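Table clearing software: progress report for May
Prepared by Zhuoran Zou for Burgi Eberhard, Skullton programme office

Dear Burgi,

Thank you for your patience while we pulled this one together, and for your kind note after the last report, which I passed round the whole Gradenska team. It has been a good stretch of work, a bit lopsided in places (more on planning than I had promised you, less on the operator screens), and I'd like to take you through it in the order things happened.

Planning

You will remember that the old planner treated each arm as if it had the table to itself, and then made one of them wait whenever they were likely to meet. It was safe but dreadfully slow. Meng, our new planner, works out both arms' movements together, and we have now moved every clearing task over to it. A full plan for both arms used to take long enough that you could wander off and put the kettle on. It now comes back in 626 milliseconds on the bench computer, and we are still finding small savings.

Meng also lets us change the order of a job halfway through. If the left arm is busy over the bin, the right arm can start on the chopsticks or the cup instead of hanging about. Getting the two to agree on who goes next took most of the effort, and I'm afraid it's where the extra weeks went.

Perception

Dishes are in decent shape. Plates, bowls and cups are found reliably from the head camera, and the wrist cameras take over for the last part of the reach. Leftovers are harder. Crumbs and rice have no fixed outline, so we stopped asking the software to find single objects and now ask it to mark the area of the plate that isn't clean. We labelled about 2,000 images for this, from the head and wrist views together, and I am grateful to everyone who gave up their afternoons to it.

Paper is the other nuisance. A crumpled napkin changes shape as soon as a gripper closes on it, and the tracker used to decide that it had vanished. We now carry the last known shape forward until the gripper opens again, and this has calmed things down a great deal.

Control and tooling

The grippers now close more gently on crockery, with separate settings for rims and handles. We have also rebuilt the replay tool, Wuvport, so that all the camera views from a run can be stepped through side by side with the planner's choices written underneath. I can't tell you how much arguing this has saved us! There are 9 test layouts loaded into it so far, each with a different mix of dishes and scraps on the teal tray.

Views from the bench
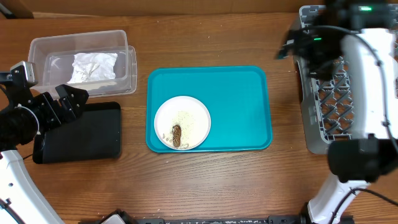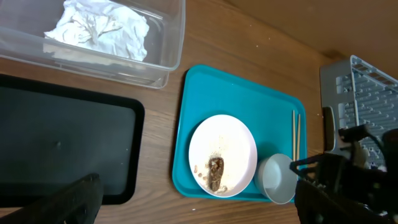
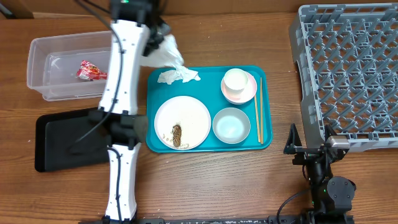
Head camera view, with the white tissue held in the gripper over the tray.
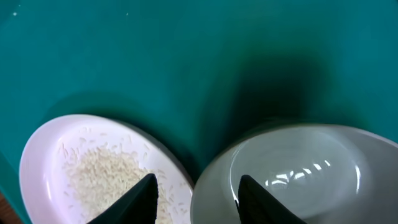
Still to do

Shadows are our main worry at present. When an arm passes over the tray the surface darkens a good deal, and the dirty-area marking sometimes spreads into the shaded part. Retraining with more shaded images should help, and we would like to try that before touching the lights.

The clear bin gives us trouble too, as its walls are faint in the depth data and Meng leaves a wider margin there than it needs. The operator screens are behind, as I admitted at the start, and they come next on the list after the shadow work.

Request

We would be glad of 20 further hours on the shared training machines, on top of what was agreed, to cover the retraining. If that's awkward we can spread it over a longer period. I'm happy to talk it through whenever suits you, and you would be very welcome to come and see the arms running for yourself.

With warm regards,
Zhuoran Zou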